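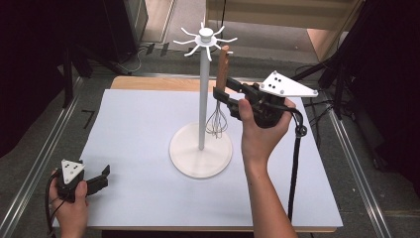
Why is the town moving its offices out of the Merken building?
The lease runs out in December and the council voted not to renew it. I've been following this one since the first meeting, and I get asked about it constantly, so I finally wrote up my answers! The short version is that Stastthorpe pays for two floors it barely uses. Picture a white mug stand with all those curved arms and one whisk hanging by the pole, and you've got a fair idea of how full the second floor is on a normal day.

Where are they going?
The old Cummont school, over by the bus depot. The town already owns it (yes, really, all this time).

Will I still be able to pay my water bill in person?
Yep. The counter moves too, same hours. I asked twice.

How many people work there?
The new site has room for up to 200, and the town has 80 office staff right now. What happens to the rest of the space is anyone's guess. I'd love a library branch, but I'm biased.

Who's doing the renovation?
Wróbel got the contract. The bids are public, and you can ask the clerk's office for copies if you like reading that sort of thing (I do).

Can I still comment?
You can! Written comments are open until 21st February, end of the business day. Drop them at the front desk or mail them in, and put your street address on them or they won't get counted.

Is parking free at the new place?
So far, yes. The lot behind the gym is for visitors and the one in front is for staff.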